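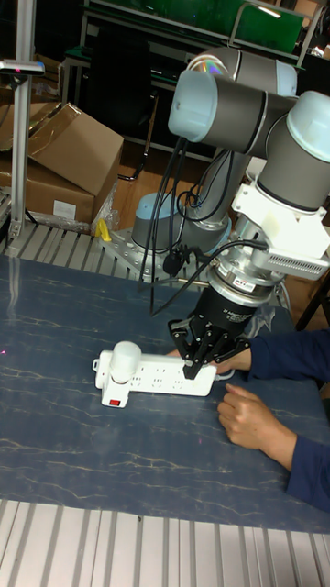

ok power strip thread, because I spent my whole Wednesday evening on cords and someone has to hear about it

started with one strip behind the desk. ended with every strip in the apartment dragged out into the light. do not recommend starting after dinner

first thing - the white ones with two rows of sockets. I used to hate these. wanted the long skinny single row kind. changed my mind, two rows is shorter and you can fit it on a shelf or inside a box without it sticking out both ends

BUT two rows means the fat chargers fight each other. put the bulky stuff at the ends, skinny plugs in the middle. took me three tries to get the desk one right and I still have one socket I can't get to

round adapters, the ones with the domed top. mine lives at the end of the strip now and stays there. every time I move it to the middle I lose the socket next to it

also pls get one with a rocker switch. one click and the whole desk is off. lamp, speakers, printer, the monitor that glows all night. I had a strip without one for years and was crawling under there like an animal

and put the switch end where your hand goes. I mounted mine switch to the wall first. had to unscrew everything. 70 minutes of my life incl. looking for the screwdriver

Sinan Yüksel asked what I'm using to hold it all - it's the Nerkik cord tray, 60 cm, screws up under the desktop. fine. not amazing. the screws it comes with are too long for my desk so check that befroe you drill, I almost came out the top

tried the Curnance sticky clips before that. held for maybe a week then I'd hear one drop at 3 am. wiped the surface down with alcohol and tried again, same thing. they're in the junk drawer now

things I will not be taking questions on: no strip plugged into another strip. no space heater on a strip, heater goes in the wall. no strip under the rug

if it's brown around the sockets or a plug wobbles in it, toss it. I tossed two. one was from my first apartment, kind of sad about it

dusting: UNPLUG IT FIRST. then a dry paintbrush, the cheap kind, along the sockets. dry cloth for the rest. no spray cleaner, I don't care how grimy it is

labels - masking tape on each plug, a word on both sides so you can read it from wherever you're lying on the floor. LAMP. PRINTER. one just says ??? and I'm scared to pull it

ok it was the router. sorry to everyone in this apartment

cords that weren't plugged into anything filled nearly a whole Ikwood bin, the medium one. kept the ones I could name. the rest are going to the electronics drop off in March if they're doing it again this year

bedroom is next, one strip, two lamps, a fan. should be quick. I said that about the desk too so

will post the underside of the desk once I fix the tray, it's hanging a little crooked on the left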